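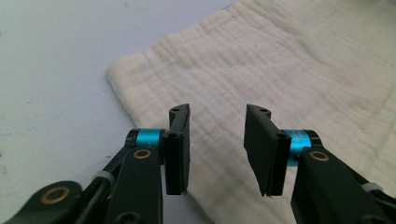 Robotics | Tools & Kits | 14 comments

Hand-held gripper kit from Lullen goes on sale, and it's very good with cloth

3 November 2018

Lullen has started shipping the Tratano, a two-fingered gripper you carry around in your hand and use to show a robot how a job is done. We've had one on the bench for two weeks and it has been hard to get anyone to put it down.

The kit comes as a box of parts or ready built. Parts only is $722, and a finished unit with the cable run and checked is $1,022. There's also a lab bundle at $1,773 that adds a second set of finger pads, spare bushings and a year of the Catacutan recording software. Without the bundle you get Catacutan for 30 days, which seems a bit short to us.

Fabric is where it gets fun. Cloth has always been a pain for grippers (it slides, it bunches up, it never lies the same way again) and Lullen has clearly spent a lot of time on it. The black pads are flat and rectangular with angled tips, and once you learn to come in low at the folded edge of a muslin cloth you can pick up the top layer and leave the rest on the table. It took me most of an afternoon to get the feel for it, and then I folded everything in the office kitchen.

Yvonne Yeoman, who led the design, told us the first version shown in August had much stiffer fingers. "People were pinching straight through to the table," she said. "We softened the squeeze and moved the pivots, and testers stopped fighting it."

The moving parts are all out in the open. Brass bushings sit in the linkage arms, the collars are a bright teal blue, and the cable is held back with plain white zip ties, so anybody who has fixed a bike can fix this. Pads come off with screws. We swapped ours in a few minutes and didn't lose any.

Gripes? The grip gets tiring after an hour or so, and left-handed users will find the trigger a stretch. The printed guide skips a step when you get to the second arm. Graham Ellwood at Flornevska, the shop handling orders, says a corrected sheet is going into new boxes and early buyers can ask for one by email.

Kits are in stock now. Built units have a wait of three weeks, and Flornevska will take back an unopened box for 60 days.

Filed under: grippers, soft materials, hardware news

Shared 86 times

Get our robotics roundup in your inbox. Enter your email to subscribe. You can unsubscribe at any time.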